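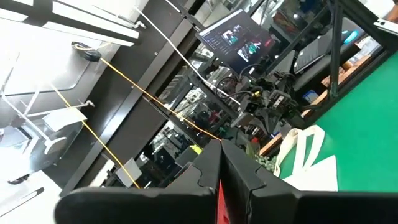 Last edited 2 May 2021

Thread: Tote bag task, wrist view question (Odville robotics club)

clamprat
Okay so our club project this spring is getting the arm to pick up a cloth tote bag by the handle and hang it on a hook. We finally have the bench set up the way we like it and the wrist view is at the top of the thread. You can see the bag on the green table with its handle standing up, which is about the best case we ever get. Most of the time the handle flops over and then we're in trouble.

Here's my problem. The fingers take up a ton of the wrist view. When the gripper is closed, or close to it, I've got two big black shapes across the bottom and the thing I care about is peeking out over the right one. Our success rate is 30 percent with the handle up and a lot worse with it down. Has anybody here gotten soft stuff to work with a wrist view like this? Do I move the camera, change the fingers, or just collect more runs and quit whining?

pinecone_dad
First off, nice to see another school club doing cloth! My daughter's team did socks last year and we all lost our minds a little.

I'd leave the camera alone. You want the fingertips in view. If you can't see where they meet, you can't tell whether you've got the strap between them or you're squeezing air. I'd get more runs first. How many do you have?

clamprat
551 as of last night. A good chunk of those are from before we settled on the table though, so the background is different. Not sure whether to toss them.

Mo_Billon
Don't toss them!! Different backgrounds are good for you. If everything you collect has that same green table behind it, the model is going to fall in love with green and then you'll show up at the Clunow meet and they'll hand you a gray folding table. Ask me how I know.

pinecone_dad
Seconding that. Old runs stay in.

torque_goblin
Gonna disagree with both of you on the camera. The whole view is tilted hard, the table edge runs downhill across it, and half of what's left is that shiny black panel with the room reflecting in it. That's a lot of pixels spent on stuff that has nothing to do with a bag. And reflections move when people move. I would hang a dull cloth over that panel before I collected one more run.

clamprat
The tilt is just the wrist being rotated at that moment, it's not mounted like that. But yeah, the panel. We've talked about covering it and then somebody always wants to get going and we don't.

torque_goblin
Fair on the tilt. Cover the panel though.

Mo_Billon
Or don't, and let it learn to ignore reflections. I know, I know, I'm the "leave the mess in" person. But our stuff got better when we stopped tidying.

torque_goblin
Your stuff got better because you went from one operator to four, Mo. You changed everything at once that month.

Mo_Billon
...okay that is also true.

Amparo Bermúdez
Hi, I coach the Huaranga team, we did a laundry challenge back in March. A couple of questions about the fingers. I see the notched edges, kind of like jigsaw pieces, where the two come together. Did you cut those on purpose for cloth? And what is the red strip in the gap?

We started with plain flat fingers and the strap slid right out every time the arm lifted. What fixed it for us was a grippy pad on one side only. With pads on both sides the strap stuck to whichever finger touched it first, and it wouldn't let go at the hook. My kids were so mad at that hook.

clamprat
Hi Amparo! The fingers came to us from last year's group with the notches already in them, and the kid who drew them graduated, so I can't tell you what he was thinking. They do okay on the strap if we come in square. I'll get back to you on the red bit, I want to ask the build kids before I say something dumb.

One pad only is really interesting. We've been dropping fine off the hook but slipping on the lift, so I might try it this week.

Amparo Bermúdez
Try it! It took us 2 evenings, and most of that was waiting on glue. And approach the handle from the side so the loop stays open. If you come straight down on it you just push it flat onto the bag.

pinecone_dad
Side approach, yes. Same with socks, weirdly.

kettle_jr
Newer member here, sorry if this is basic. What are the two pictures on the monitor in the back? Is that the live feed? And does it matter that the plant is so close to the bag?

clamprat
Not basic at all. The software we use puts two camera panels up on that screen, so whoever is driving can glance up at it. Try not to get hypnotized by it, half our bad grabs are people watching the monitor and forgetting the arm exists.

Plant is fine. It's been bumped before and it lived.

torque_goblin
While you're in there, what about those yellow cables? One of them comes right down toward the left finger from this angle. I'd be nervous about a big wrist swing.

clamprat
It looks closer than it is, they run along the panel. But I'm not going to argue with more cable clips. Adding it to the list.

Okay so the plan: one grippy pad, side approach, cloth over the panel (fine, goblin), keep the old runs. I'll do 90 new ones with the handle down, because that's where we're worst, and post numbers when I have them.

Mo_Billon
Do half of the 90 with the panel uncovered. For me.

torque_goblin
Do not do that.

clamprat
I'm going to do that. It's only a bedsheet, I can pull it off halfway through.

Amparo Bermúdez
Then please write down which ones are which! We forgot to, and we still don't know what helped.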